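Gripper trial bay — pre-use inspection with comments
Site: Tellirton, bay 3
Units under comparison: Flaltus two-finger, Kurek curved-tip
Period: June
Status key: OK / WATCH / FAIL

1. Emergency stop reachable from both sides of the bay
OK. Tested before power-up at 9.15.

2. Bracket screws tight, witness marks lined up
WATCH. Marks line up. The supplier's sheet says check every 2000 cycles. I'd like to know who tested that. We check every 244 until I see figures.

3. Finger pads free from splits
OK on Flaltus. Kurek has light wear on one side. Leave fitted, look again next shift.

4. Grip force limit set and locked in controller
FAIL. The Cliltden controller went back to its default after a restart. The leaflet says settings are kept — they weren't. Set by hand and note the value on the door sheet.

5. Cable slack at full wrist turn
OK.

6. Wrist camera view clear of cables and tape
OK. Both makers claim their fingers stay out of the way of the camera. Neither does.

7. Soft or crinkled items held without slipping
WATCH. Flaltus dropped 3 out of 11. Kurek did better, but on one type of item only, so I wouldn't call it a win yet.

8. Clearance between fingers and nearby hard parts
WATCH. Keep speed low near the black round part until the approach height has been agreed.

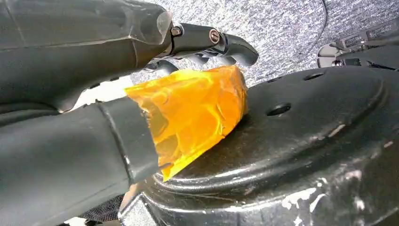 Item 8: orange item in the grip, point over the black round part. Scuffs on rim and side noted.

9. Floor area marked and free of trip hazards
OK.

Result: limited use only. Item 4 to be put right before any unattended run. No choice of gripper to be made on these results.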